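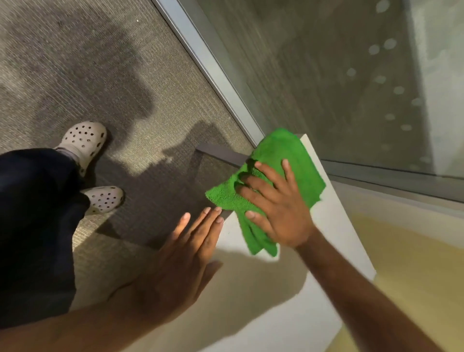
Green microfiber on a smooth white panel by the window.

How I wash microfiber cloths so they keep working

I own way too many microfiber cloths (11 in the kitchen drawer alone) and for years I ruined them in the wash. They came out stiff and just pushed dust from one side of the shelf to the other. I've changed my routine since then, and my oldest ones are still going strong!

First, shake them out over the trash or outside on the steps. Then wash them on their own. Cotton towels shed like crazy and every bit of that fluff ends up stuck in the loops.

Use warm water and a small squirt of plain liquid detergent — half of what you'd use for clothes. Skip the fabric softener completely. It coats the fibers and then they won't soak up a thing. Same goes for bleach and dryer sheets.

For greasy ones, I fill the sink with warm water and a drop of dish soap and leave them in it overnight. Rinse until the suds are gone, then wash as usual.

I hang mine on the rack by the back door. If you're in a hurry, the dryer on its lowest setting is fine, but clean the lint screen first.

Already used softener? Try a cup of white vinegar in the wash, no detergent, and run it twice. That saved 7 of mine last July. The other ones are shoe rags now.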